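Iltdale med shelf trial, progress note for May
To: Titilayo Okafor, Wurnura small grants

Quick one, full report to follow. Bottles going up on a little raised shelf so labels and colours are easier to find.

1. Layout
Two supplement bottles at the left end, yellow and blue pill bottles down on the tabletop.

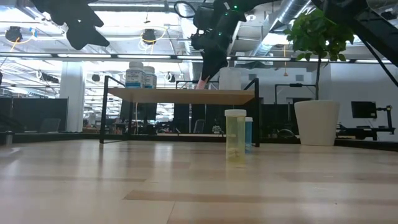
2. Bench
Kept the pale timber, no mat. Hauwa wants a darker one, not costed yet.

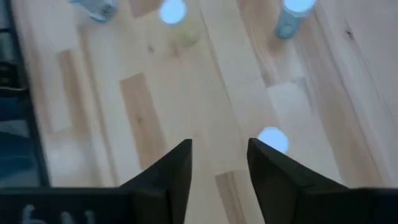
Benchtop, light and tan boards

Coloured bottles at the back of the shelf, white lids on all. Kirsty happy with teh spacing.

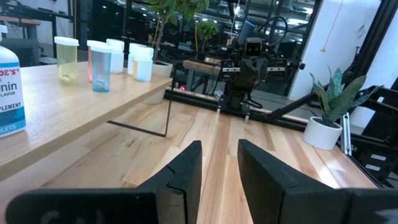 Pill bottles on the raised shelf

White containers harder to tell apart. Coloured lids next, pack of 20 orderd. 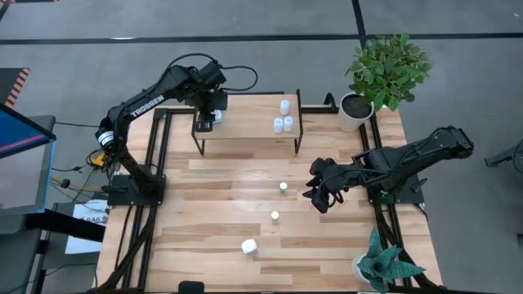 3. Still to do
Lids. Large print labels. Invoice from Ojo.

Danjuma Nwankwo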